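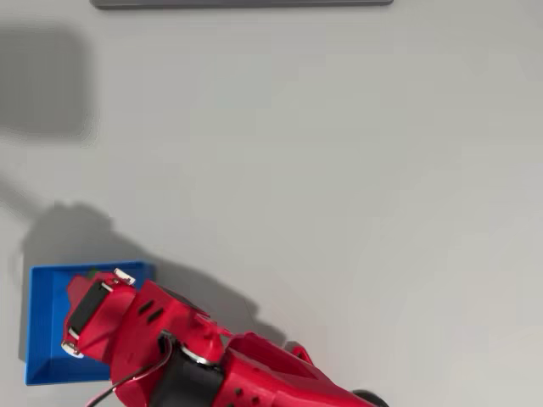
Red arm, blue tray: how many demos before it stops missing?

nuver_bench
Posted in Imitation Learning, 9:40 pm

OK, I am hooked. I passed 200 teleop episodes this evening on the pick and place task and I want to talk to people who have gone further than me! The task is dull on purpose. Small green piece, blue tray, red arm. Pick it up, drop it in the tray, open the jaw, back off to rest. I drive with a leader arm, 13 seconds per episode on average now that my hands have learned it (the first evening was painful).

The policy I trained on the first batch gets to the tray every time and then dithers over it. Sort of hovers, dips, hovers again. Do I just need more episodes, or is something off in how I collect?

predbridge
9:58 pm

Nice progress. My guess is the hovering is you. Go back and watch your own episodes at the moment before release. If you pause there to line things up, the model learns the pause, and with a short history it can't tell how long it has been waiting. I cut mine down by practicing the drop until I could do it in one motion, then recording.

nuver_bench
10:04 pm

Oh no. I just watched a bunch and I pause on every single one. Sometimes twice!

Siliņa
10:15 pm

I'd check the lighting before throwing anything away. With an overhead camera and a pale table, the arm's shadow is the biggest moving thing in view after the arm itself. It lands on the tray right when the gripper does. I recorded all of mine in one evening with one lamp, and the policy fell apart the next morning with daylight coming in. Same table, same tray, same everything else.

Move the lamp every 20 episodes or so. Costs you nothing.

predbridge
10:21 pm

Disagree, at least at this stage. Get it working under one light first. If you vary the lamp and the tray and the start pose all at once, you won't know which one is hurting you.

Siliņa
10:29 pm

But then you record the whole set again. I did it your way in May and ended up with 300 episodes that only work after dark. They're still sitting on the drive.

Nelo
10:47 pm

Both of you have a point, I think, but can I ask the boring question: where does the tray go? If it's in the same corner for every episode and the rest of the table never gets used, the arm can learn the reach almost blind. Shift the tray and see if it follows. That was a horrible and very useful five minutes for me.

nuver_bench
11:02 pm

Tried it. Moved the tray a hand's width to the right. The arm went to the old spot and let go over bare table, very confidently. I laughed out loud. So it's hardly looking at the tray at all!

Nelo
11:05 pm

Ha, welcome. Put small pencil ticks on the table, pick one before each episode, and write down which one you used. And start some episodes with the jaw already above the tray, so it sees plenty of that last bit.

Guido Fabbri
11:31 pm

Adding one thing. Keep the bad grasps if you recover from them. I used to delete every fumble and my policy had no idea what to do after a near miss. With the recoveries left in, it tries again. Full failures I still delete.

predbridge
11:36 pm

Agree with Guido on that one. Label them though, so you can train with and without.

nuver_bench
12:50 am

Update, and then bed. I'm at 227 now, the new ones with the tray on different ticks and no pausing. Haven't moved the lamp yet (sorry Siliņa, tomorrow, I promise). Training is running overnight. Will post the success rate for each tick when I have it.

Siliņa
7:15 am

Run it once with the curtains open before you touch the lamp. I want to know.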